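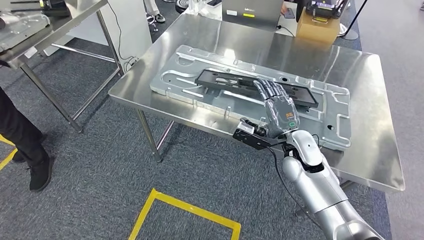
Labelling contact phases in flat-hand pressing demonstrations

Published Apr 15, 2026, Hovton project pages

This page explains how to split teleoperated demonstrations into contact phases and use the labels when training a policy. It is the method behind the Grinton result, in which a humanoid hand lays a flat plastic tray on a stamped aluminium plate and presses it into position. You should already be able to record demonstrations and train a basic imitation policy on them. If you can't, start with the Cemholm setup notes and come back.

We used 268 demonstrations. The labels took one person two days, most of it spent on the first afternoon working out what we meant by "contact".

What the method is for

A policy trained on whole demonstrations of this task tends to learn the reach well and the press badly. The reach takes up most of each recording and changes a lot from one frame to the next. The press is short, the hand hardly moves, and to the policy it looks very much like waiting. In our early runs the hand would come down over the tray, stop a few millimetres above it and stay there, or touch it and lift straight off again.

Phase labels let you do two things. You can sample the press more often during training, and you can give the policy a small extra output that says which phase it thinks it is in. We tried each alone and then both together. Sampling made the bigger difference. The extra output mostly helped us see why a run had failed.

What you need

A set of demonstrations with joint positions, commanded positions and camera video, all on one clock. Motor current for the fingers, if your hand reports it. A script or tool for marking times in a recording. We use the Rajput labeller, but a spreadsheet with start and end times works perfectly well and is what we used for the first batch.

You do not need fingertip force sensors. The gap between commanded and measured finger position is enough to find contact with a hand that gives a little under load.

Step 1: Fix the table and mark the floor

Bolt nothing down, but make sure everything goes back to the same place. Put tape on the carpet where the robot base and the table legs go. Our table has moved more than once when someone leaned on it, and a few centimetres of drift between sessions is enough to make the approach look like two different tasks.

The plate is a separate matter. Leave it loose and turn it to a new angle between recordings. If it always sits square to the table, the policy learns the table edge and ignores the plate.

Step 2: Decide on the phases

We settled on five:

Approach. The hand is moving towards the part and nothing is touching.
First touch. From the first finger meeting the part until the hand is flat on it.
Press. All four fingers are extended and loaded, and the hand is close to still.
Slide. The hand is loaded and moving along the surface, taking the part with it or travelling over it.
Release. From the moment the load begins to drop until the hand is clear.

Not every demonstration has a slide, and some have more than one. A press can also come back after a slide. Don't force the recordings into a fixed order. We did that at first, and it gave us a set of slides lasting two frames that weren't slides at all.

If your part needs a grasp as well, give that its own label. We left picking up out of this work and started each recording with the tray already lying on the plate, out of position.

Step 3: Resample before you label

Our joint data comes in at 500 Hz and the video is much slower. Put the joint data through a low-pass filter first, then resample it to the video rate, and label on that common timeline. Keep the original files. You will want them when a first touch looks wrong and you need to see exactly when the finger stopped.

Check the clock offset on every session, including ones recorded on the same day. The quick way is to tap the table with one finger at the start of each session and line up the tap in the video with the jump in finger error. If the two differ by more than one video frame, correct the whole session by that amount.

Step 4: Get a first pass automatically

For each finger, take commanded position minus measured position. In free air this sits close to a constant. Work out that constant from the approach, while the hand is moving slowly, and subtract it. What remains is your contact signal.

Set a threshold just above the noise. Mark first touch where any one finger crosses it and stays over for several frames. Mark the start of the press where all four are over it and palm speed is low. Slide is the same with palm speed above your limit. Release begins where the total across the fingers starts to fall and does not recover.

The thumb is not used. It hangs to one side during a flat press and its signal tells you very little.

Use a separate speed limit for entering and leaving a slide, with the leaving limit lower. With a single limit the labels flicker between press and slide whenever the hand moves slowly.

Step 5: Correct by hand

Go through every recording. The automatic pass is good on approach and release and poor on first touch. There are two common mistakes.

Fast reaches give a false touch. The fingers lag behind the command when the arm speeds up, and the gap looks just like contact. Look at the video, and if there is daylight under the hand, it's approach.

Touching the plate is counted as touching the part. The tray has cutouts, and a fingertip can go through one and rest on metal. We label this as first touch all the same, as the hand has to deal with it in the same way, but we add a note so the recordings can be left out later.

Do not try to be more exact than one video frame. Two of us labelled the same batch to see how far apart we were. We agreed closely on the press and much less on the end of the slide, and further discussion did not bring us any nearer. In the end we wrote down one rule (the slide ends at the last frame in which the palm is seen to move) and kept to it.

Step 6: Weight the sampling

When you build a training batch, pick the phase first and then a moment within that phase. Equal shares for all phases is a reasonable place to start, but we found it gave too much to release. We now give press and first touch a double share each and leave the others at one.

Watch out for action chunks that cross a boundary. A chunk starting late in first touch will contain some press, and that's fine – it is how the policy learns to get from one to the other. Don't trim chunks at the boundary. We tried it in March and the hand went back to stopping above the part.

Step 7: Add the phase output

Put a small classifier on the same features that feed the action head, with a low loss weight. Ours is a single layer. Do not feed its answer back into the policy. When we did, one wrong guess would keep the robot in the wrong phase for the rest of the run.

Save the phase guess with the rest of your log. Plotted against the contact signal from Step 4, it will usually show you what went wrong within a minute or two.

Step 8: Test

Choose your plate angles before you start and write them down. Use the same list for every policy you compare. Between runs, shift the tray to its starting offset by hand, using a card template so the offset doesn't grow kinder as the afternoon goes on.

Score three things separately: whether the hand reached the part with all four fingers down, whether it held the press, and whether the part ended up in position. A single pass or fail hides the thing you are trying to measure. Our unlabelled policy did well on the first and badly on the second, and the third is hard to read without knowing that.

Keep one person by the stop button for the whole test. The other should stand well back from the table, as people moving near the plate do change what the policy does.

What we found

With weighted sampling, the hand stopped hovering. It did still lift early on some runs, mainly when the plate was turned far enough for the forearm to come in low across it. The phase output on those runs jumped to release as soon as the palm was hidden from the head camera by the wrist. Adding more demonstrations at those angles helped, though it did not cure it.

Bright patches on the steel table caused trouble as well. We had a batch of failures at one end of the table that disappeared when the blinds were closed. Random brightness changes during training reduced this. A matt cloth over the table would probably be better, but we wanted to keep the surface as it was.

Training for longer made little difference. We saved a checkpoint every 1000 steps and the later ones could not be told apart on the press score.

Known problems

The contact threshold has to be set again if the fingers are replaced. New fingers are stiffer.

Slide labels are thin. Many demonstrators lifted the hand and put it down again instead of sliding, so what the policy knows about sliding comes from a small part of the set.

We have only used one tray and one type of plate. The threshold rules should carry over to another flat part, but a part with tall sides would need a different hand shape, and then the rule about all four fingers no longer makes sense.

Labels and the scripts for Step 4 are in the Grinton folder on the Hovton server. The spreadsheet from the first batch is there too, in the old format, with times in seconds from the start of the file.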